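Brake pedal sinks at stop lights but pads are new, what should I check?

Posted by Leonor Coelho in Cars & Repair
March 13, 2023

I have an older hatchback with a manual transmission and front disc, rear drum brakes. I bought it last September from a lady in Hultcombe who drove it to church and the store and that was it. The front pads and rotors were done three weeks ago at a small shop. They said the rears had plenty left.

Since then the pedal feels OK when I first press it, but if I sit at a red light with my foot on it, it slowly goes down. It doesn't hit the floor. If I let off and press again it comes back up to where it should be. The car stops fine and doesn't pull to either side. The fluid level has not moved in the reservoir and I don't see any spots on the driveway.

The shop says new pads need time to bed in and I should drive it. My brother-in-law says it's air in the lines. I can do oil changes and spark plugs and I have a jack, stands and a decent socket set, but I have never opened up a brake system. Is this something I can figure out at home, and is it OK to drive to work in the meantime? It's 3 miles each way, all town streets.

Kohei Ichikawa
Pads bedding in will not make a pedal sink. That can change how hard you have to push, or make some noise for the first week, but the pedal should stay where you put it.

Air in the lines usually feels spongy right away, and it gets better if you pump it. What you have sounds more like the master cylinder leaking past its own seals on the inside. The fluid goes around the seal and back to the reservoir, so nothing drips and the level stays the same. It is pretty common after a pad job on an older car. When the pedal gets pushed all the way down, to pump the pistons back out or to bleed it, the seals travel over a part of the bore they never normally touch, and if there's rust or crud there they get torn up.

Easy test. Engine running, car in neutral on level ground, parking brake on. Press the pedal with light steady pressure, like you would at a stop light, and hold it for a minute. Then do it again pressing hard. If it sinks with light pressure but holds better when you stomp on it, that points to the master cylinder. Before you blame it for sure, pull the rear drums and peel back the edge of the rubber boots on the wheel cylinders. A leak there can stay inside the drum for a while before it ever gets to the driveway. Also look at the carpet under the pedals and the back side of the master cylinder where it bolts to the booster.

I would not drive it to work. If it's the seals they can let go more with no warning.

Afonso Serrano
just bleed it. mine did the same and i bled all 4 corners and it was fine after. get the cheap fluid it's all the same stuff

Notburga Hofstetter
Please don't buy whatever is cheapest without reading your reservoir cap. It will say DOT 3 or DOT 4 and you should go by that. Use a sealed bottle, not one that has been open in the garage all winter.

I agree with Kohei. I replaced the master cylinder on my own car and it took me an afternoon. Two nuts at the booster, two brake lines, and the plug for the level sensor. Use a flare nut wrench on the lines or you will round them off. Bench bleed the new one first, with it level in a vise and the two short hoses looped back into the reservoir - the directions come in the box.

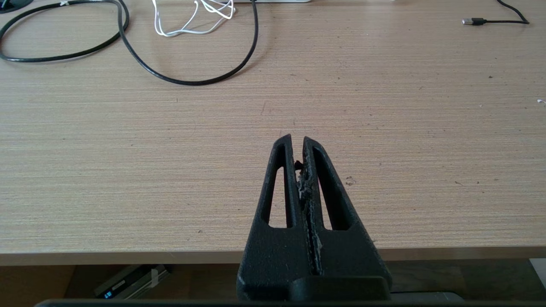
Bleeding the wheels afterward goes in the order your manual gives, which on many cars starts at the wheel farthest from the master cylinder, but not on all of them. Have a helper press the pedal slowly and stop short of the floor. You crack the screw, let the fluid run into a jar, close it, and only then do they let up. If you are the kind who takes things apart on a desk first to see how they work, the old master cylinder is good for that, but cover the desk. A light wood-grain top like the one in my picture would not do well with brake fluid on it, and neither will your paint. Wipe up drips right away and rinse with water.

If the pedal still sinks after all that, go back to the rear wheel cylinders. And if you don't feel sure about any of it, have it towed to a different shop and tell them what it does at the light.

Leonor Coelho
Thanks. I did the test tonight and it sinks with light pressure and mostly holds when I push hard. The carpet is dry. I'll pull the drums this weekend and get a ride to work until then. The cap says DOT 4.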